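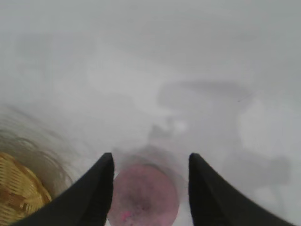 Publicado por Dunero en Robótica y aprendizaje - enero - 5 respuestas, se muestran las más votadas

¿Cuánto aporta la cámara de muñeca si ya tengo una cámara fija?

¡Hola a todos! Estoy montando una réplica casera de un método de aprendizaje por imitación: demostraciones teleoperadas, una política que predice trozos de 20 acciones y un brazo pequeño de sobremesa. La tarea es coger una pelota rosa y dejarla en una cesta trenzada. Llevo 246 demostraciones grabadas con dos cámaras, la de la muñeca y otra fija, y estoy disfrutando como hacía tiempo que no disfrutaba con un proyecto.

Mi duda viene de las imágenes de muñeca. Salen muy lavadas: los dedos se ven negros y nítidos, la pelota queda borrosa entre las puntas y el fondo es casi todo blanco. De la cesta asoma un trozo de trenzado en una esquina y poco más. Viendo eso me pregunto si la red saca algo útil de ahí o si le estoy dando ruido. Entrenar con las dos vistas me cuesta bastante más tiempo de GPU y el artículo que sigo no separa los resultados por cámara.

¿Alguien ha probado a quitar una de las dos? ¿Merece la pena volver a grabar con otra exposición?

Skosteo
Respuesta aceptada

¡Qué bonita tarea para empezar! Yo hice justo esa comparación con un montaje parecido y te animo a repetirla, que se aprende muchísimo. Entrené tres políticas con los mismos datos: solo fija, solo muñeca y las dos juntas, 4000 pasos cada una para ver la tendencia (es poco, ya lo sé, pero las diferencias asomaban enseguida).

La de solo cámara fija llegaba bien a la zona de la pelota y luego cerraba los dedos un poco antes o un poco al lado. La de solo muñeca agarraba de maravilla cuando ya estaba encima, pero después se perdía buscando la cesta. Con las dos juntas la cosa cambió por completo, y ver esa curva fue el mejor rato del mes.

Sobre el fondo blanco no me preocuparía tanto. Para el agarre, lo que le interesa a la política es la posición de la pelota respecto a las puntas, y eso en tu imagen se distingue, aunque la pelota esté desenfocada. El contraste de los dedos con el fondo ayuda.

Lo que sí haría:

Fija la exposición y el balance de blancos a mano en las dos cámaras. Si la automática va saltando mientras el brazo se mueve, la misma pelota cambia de color de un fotograma a otro.

Baja la exposición de la muñeca hasta que se distinga algo de la superficie de la mesa. No hace falta que quede bonita.

Revisa el desfase entre cámaras. Busca un momento en que el brazo vaya rápido y compara las dos vistas. En la fija, con la pelota en el aire a la derecha de la cesta, el brazo sale movido, con el contorno casi doble, así que ese tramo te sirve para mirar si las marcas de tiempo cuadran - a mí me bailaban y no me había enterado.

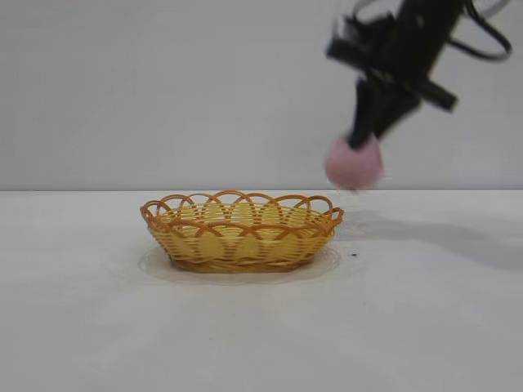
Biwott

Muy de acuerdo con lo anterior, añado una cosa sobre el método. Antes de regrabar nada, prueba a tapar una vista al azar durante el entrenamiento (poner la imagen a cero en parte de los lotes). Es un cambio de cuatro líneas y te deja una sola política que puedes evaluar con cada cámara por separado. No es idéntico a entrenar tres redes, ojo, pero para hacerse una idea va estupendo.

Y cuando evalúes, apunta por separado los fallos de agarre y los de colocación. Con un único porcentaje de éxito no vas a ver qué aporta cada cámara. Repite siempre desde las mismas posiciones iniciales de pelota y cesta, marcadas en la mesa con lápiz.

Losis

A mí con una webcam fija me funcionó, pero era con cubos y no con pelotas. Usa más datos y ya está. ¡Suerte y sube vídeo cuando lo tengas!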